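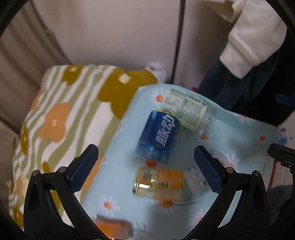 Animal Sport Integrity
Unit 4 handout: Sampling, custody and the B sample

Read before the seminar. Bring your notes from Unit 3, as we will need the list of prohibited substances again.

4.1 Why animals are sampled

In horse and greyhound racing the animal can't consent to taking a substance and can't explain how it got there. Most rule books therefore place strict liability on the trainer. If the sample is positive, there is a breach. How the substance got in matters mainly for the penalty.

Students often mix up two questions here. Was the substance present? Who is responsible for it being present? Keep them apart in your written work.

4.2 Selecting animals

Three routes are used at most tracks:

Winners, tested as a matter of routine.
Random selection, usually drawn before the first race.
Targeted selection, where stewards act on betting patterns, a sudden change in form or a tip.

Targeted tests produce more positives per sample, as you would expect. That doesn't make random testing a waste, and you should be able to say why.

4.3 Taking the sample

Urine is preferred for most drugs because traces remain in it longer than in blood. The steward stays with the animal from the finish until the sample is taken. The trainer or a representative may watch and should sign the form. A refusal to sign is written down and does not cancel the test.

The sample is split into 2 parts, A and B, and each is sealed and numbered. The numbers go on the form before the animal leaves the kennel or box.

4.4 Chain of custody

Every handover is recorded with a time and a signature. A gap in the record is the most common line of defence at a hearing, and sometimes a good one.

Case for discussion: the Jesville inquiry. A greyhound called Madska won over a middle distance and gave a positive A sample for a stimulant. Form 117 showed the sample going into the track fridge, but there was no entry for its removal. The seals were unbroken when it reached the laboratory. The panel heard argument on whether an intact seal is enough by itself. It found the breach proved, fined the trainer 3000 dollars and criticised the track – the criticism takes up more of the decision than the fine does.

4.5 The B sample

The trainer may ask for the B sample to be tested at a second laboratory. If B does not confirm A, the case normally ends. Check the time limit in each set of rules, because they differ.

4.6 Interim suspension

Stewards can stand a trainer down before the hearing. Points to weigh: the class of substance, the risk to other animals, the trainer's income, and the likely wait for a hearing date.

Seminar questions

Should an intact seal make up for a missing custody entry?
Who should pay for the B test if it clears the trainer?
Is an interim suspension a penalty?

Reading: course reader, page 33 onwards. The Lengyel appeal is optional, but it will come up again in November with Unit 6.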